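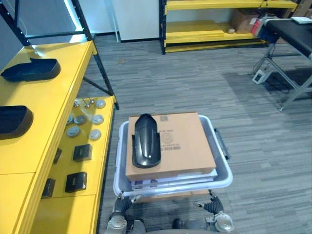

Unit 4: How a Parcel Finds Its Way

Course notes, Introduction to Supply Chains
Instructor: Touran Ghaffari

Welcome back! This is my favorite unit of the whole course, and I hope a little of that rubs off on you. We spent March on forecasting and stock levels (lots of spreadsheets, thank you for sticking with it), and now we finally get to move things around.

1. Slotting

Slotting means deciding which item lives where. It sounds dull until you see how much walking it saves! Take the Naseri case from your reading packet: a parts warehouse with 1000 storage locations, where just 173 of them supplied most of the orders. Those popular items were scattered all over the building. Pejman Golestani's team moved them close to the packing tables, and the average picking trip dropped from 92 meters to less than half of that. Same people, same shelves, same stock.

Three terms to know before the workshop:

Golden zone: the shelf space between knee and shoulder height, where reaching is easiest.
Velocity: how often an item is picked, which is a different thing from how many units are sold. A customer who buys forty of something still makes only one pick.
Affinity: how often two items turn up in the same order. Batteries and flashlights are the classic pair, but look for odd ones in your own data, they're great fun to find.
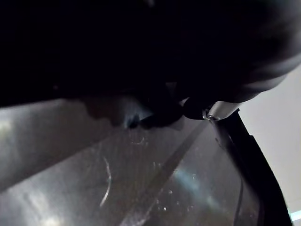

2. Batching and waves

Once the items are in good places, the next question is how to group the orders. In batch picking, one person collects for several orders on a single trip and sorts them afterward. In wave picking, orders are released together at set times, usually to match a truck. Ukgate runs its last wave at 2 p.m., so anything ordered at 2:05 waits for the morning. Think about what that does to the packing tables at 2:30!

For the workshop

Read Ngọc Doãn's chapter on travel distance and bring the Naseri floor plan, printed if you can. We'll work in pairs and redraw it with colored pencils. Houshang Mousavi has the spare copies.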